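Buvovora Tableware Rental - Frequently Asked Questions

We rent plates, bowls, glasses and cutlery for parties, weddings, club evenings and small festivals in Lenau and the villages near it. Before you write to us, please look through this page. Most of the questions we receive in the spring are answered already. If your question is missing, use the form on the contact page, and we will reply in the evening.

Do I need to wash the dishes before I return them?

No, the washing is included in the price. Please scrape off the food, empty the glasses and put everything back in the same crates. If you like to rinse the plates, let them stand upright in a rack until they are dry before you pack them, and do not put paper between wet plates. Small things like teaspoons and sugar tongs are better kept in a separate basket, or they will go in the trash with the napkins.

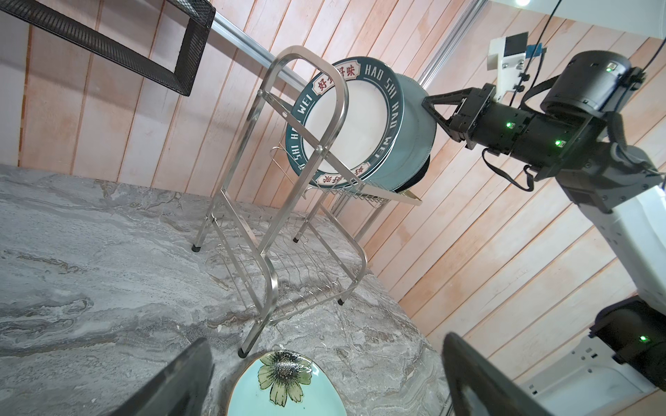

Two-tier rack with the plates standing on the upper shelf. 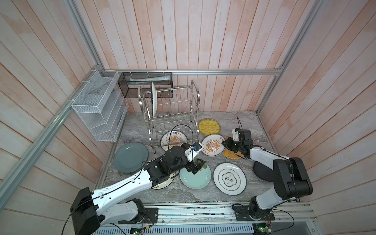 How many pieces do you have?

In total we have 2,000 pieces, counting the cutlery. For a dinner with three courses, this is enough for 90 guests with a little reserve. If you have more guests than this, ask us anyway. Sometimes it is possible to use the same plates for the soup and the dessert, if you have a kitchen where you can wash in between.

What is the smallest order?

Plates and bowls are packed in sets of 8, and we do not open a set. So if you need twenty plates, you must take three sets. Glasses can be ordered in any number. There is no minimum for the whole order when you collect it yourself.

How early should I reserve?

For May, June and September please write to us two months before, also when you do not yet know the exact number of guests. The number can be changed without cost until one week before the event. In January and February a few days are normally sufficient.

Which pattern should I choose?

We have two lines. The Rieger line is plain white, a bit heavy, and it looks good with every tablecloth. The Evby line has a gray rim and is lighter to carry, which the people who serve will be glad about. It scratches more easily, so we do not recommend it for grilled meat, where everybody cuts hard on the plate. You can mix the two lines, but the bowls do not stack well on each other, so keep them in separate piles.

What happens when something breaks?

One broken glass or plate per crate is free, because this is normal at a party. From the second one we charge the replacement price that is printed on your packing list. Please keep the broken pieces in a bag and give them back to us. We only want to see which pattern it was. Do not put them loose in the crate - our hands go in there first.

Missing cutlery is counted the same way as broken plates. Look in the trash bags before you close them. The forks are nearly always there.

Is there a deposit?

Yes. The deposit is $99 for every order, small or large. You get it back when the crates have been checked, normally on the next working day. If there is something to pay for breakage, we take it from the deposit and send you a list.

Do you deliver?

Inside Lenau we deliver to the ground floor. We cannot carry crates up the stairs, so please organize one or two strong people if your party is on an upper floor. Outside the town the price depends on the distance, and you will find it in your offer. Collecting by yourself is possible every afternoon from 3 p.m. to 6 p.m. A normal car is enough for six crates if the back seats are folded down.

Can I keep the dishes one day longer?

Often yes, but ask first. In the summer the same plates may go out again the next morning. When we find the crates missing without a message, we must charge a second rental day.

Do you also rent pots, tablecloths or chairs?

We have large serving bowls, ladles, coffee pots and salt shakers. We do not have cooking pots, and also no textiles or furniture. For these things please ask your hall, because many halls have chairs in the basement that are included in the rent.

Can I put your dishes in my own dishwasher?

The white plates and all the cutlery, yes. The wine glasses and the Evby plates should be washed by hand with a soft sponge. Never use steel wool on the gray rim.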